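The Hiltesholm View

The auction house in Surnis had the painting down as a river landscape, school of Georgiev, oil on panel, 32 centimetres across. I had it down as a tea tray. I'd been asked to look because the buyer was nervous, and nervous buyers pay by the hour.

"It's the view from Hiltesholm," the dealer said. "You can see the ferry."

I could see a smudge. In my trade a smudge is a ferry until the cheque clears.

He told me the story then. Georgiev had walked the valley for a whole March, slept in barns and paid for his suppers in sketches. I had heard the same tale about at least 3 other painters, and every one of them seemed to have eaten very well.
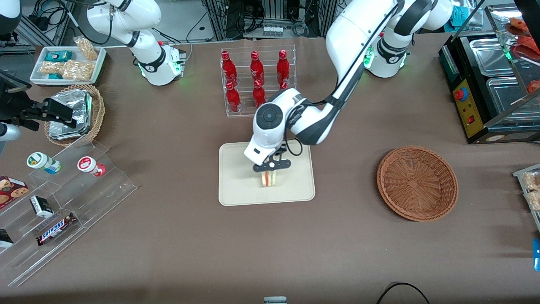
The dealer wanted 410 for it, and the frame alone, he said, was worth 300. I turned the panel over. There was a label from a gallery in Onder, typed, with the corners gone brown in a way I didn't much like. Brown can be had from a teapot. I thought of lunch, a sandwich on pale bread with something reddish in it, and a beige tray to eat it over, and how much more I'd trust that than the label.

"Well?" he said.

I asked him who had owned it before. A family, he said. I asked which family. A private one.

On Monday I wrote to the buyer that the panel was old, the frame was older and the river was probably a river. She bought it anyway. She said she liked the ferry.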